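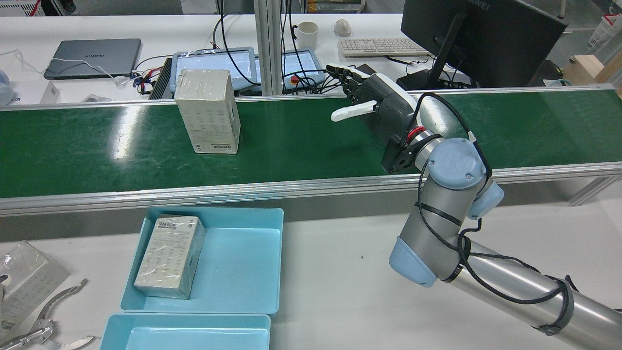
Sandstead Parcel Office, Returns Team

Speaker notes, returns talk (Vesna to open, Rok takes questions)

Start with the January figure. We had 373 returns in the month and 118 of them came back with no slip inside. Pause there.

Explain what a missing slip means for the desk. Someone has to open the parcel, look up the order by postcode and ring the customer. Mention the Gashi order if there is time, but keep it short.

Next slide: labels. Ask people to stick them flat and away from the edges. Old labels should be peeled off or crossed out in black pen.

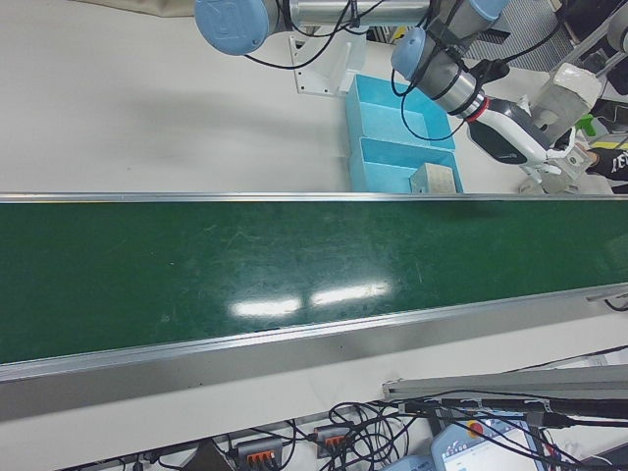 Green belt, with a two-part tray on the table behind.

Move on to refunds. Customers get their money back within 11 days of the parcel being booked in. Do not promise sooner on the phone.

Vesna Nikolaidis has the new slips, 600 printed so far. Hand round one each. Rok Vlachou will answer questions on the Prasaletti account.

Finish by 3.30. Leave the sign-up sheet by the door.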